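Eltach Bench Service: Gallery

Introduction

The Eltach bench service is offered by Mikero to catering colleges, assisted-living providers and appliance manufacturers who wish to assess table-top manipulation before committing to equipment of their own. Clients may book time on a prepared kitchen bench, supply their own task list, and receive a written report together with the full set of joint and camera logs.

The service was opened to outside clients on 11/10/18. It is delivered from our premises at Arnulo, where the bench is kept in a fixed layout so that results obtained by one client may be compared with those obtained by another. Tableware, mugs and food items are placed according to a printed plan, and the same plan is issued to the client with the report.

The standard booking covers 200 attempts at a single task. An extended booking covers 368 attempts divided between two tasks of the client's choosing. Both include one preparatory call, at which the task wording and the criteria for a successful attempt are agreed in writing. Bookings which require a change of layout are charged separately - the rate is given in the schedule of fees.

Gallery

Plate handling. The gripper holds the edge of a round grey plate with a shallow raised rim. Thin-edged tableware is among the items most frequently requested by clients. 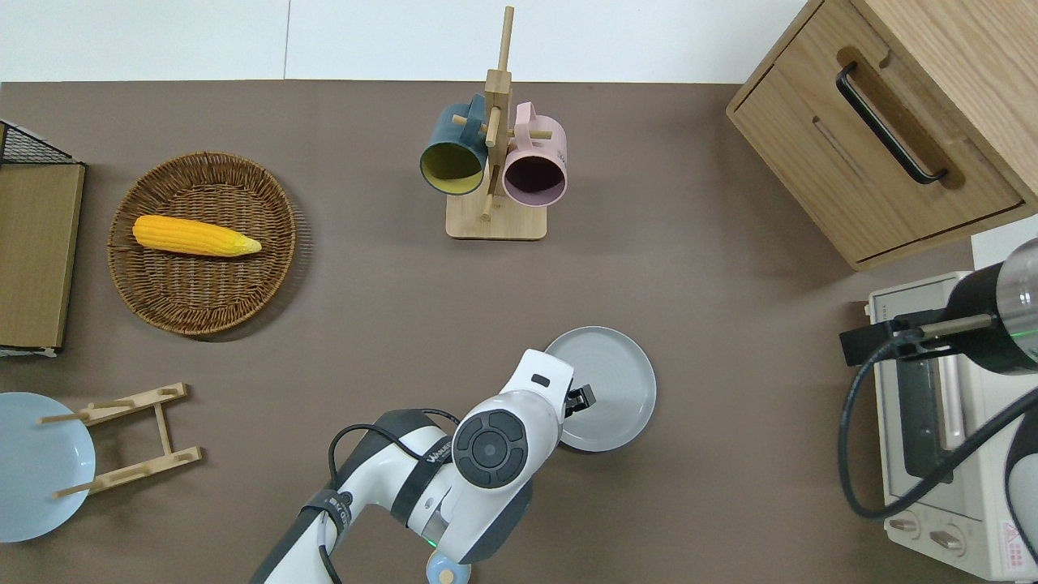

Hermenegildo Salinas: We took the standard booking last November and I would recommend it, with one reservation. The report was thorough and the logs opened without difficulty in our own software, but the criteria for success had to be settled before we had seen a single attempt. A short trial run of ten or so, with the chance to revise the wording afterwards, would have saved us a second booking.

We are grateful for this comment. A trial run has since been added to the extended booking and may be purchased as a supplement to the standard one. Criteria may be revised once after the trial run, and the revised wording is the version that appears in the report.

Clients are reminded that the report records failed attempts in the same detail as successful ones. Each failure is assigned to one of five categories, namely approach, contact, grip, transfer and release, and the relevant section of the log is referenced by number. The reference set held at Arnulo at present comprises 1084 logged attempts on plates, of which 351 were made with the gripper approaching from the side. Clients may request a comparison against this set at no additional cost.

Contact at the rim. A small black gripper finger touches the rim of the plate, with the wrist at its left edge. Corn in a woven basket, a mug tree with two mugs and a toaster oven share the same brown table. 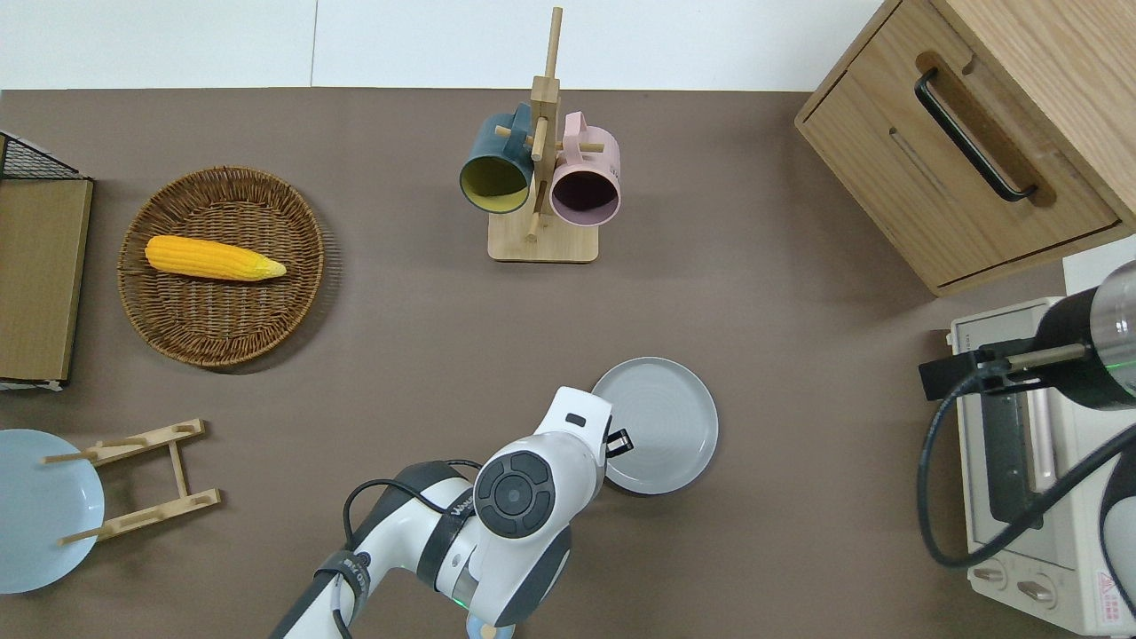
May a client send its own tableware for use on the bench?

Items may be sent in advance to Ogbonna, our receiving store, and should arrive at least ten working days before the booking. Please send three of each item where possible, and mark every piece with the booking reference. Items with a glazed surface are accepted. Glass stemware is accepted only by prior agreement, and the client remains responsible for the cost of replacement. All items are returned at the end of the booking unless we are instructed otherwise.

Booking and fees

Applications are made on the form supplied by the Mikero client office. Colleges and registered charities are entitled to the reduced rate and should attach evidence of their status to the form. Reports are issued within fifteen working days of the final attempt. Logs are retained for two years - after that period they are deleted, and copies can no longer be supplied.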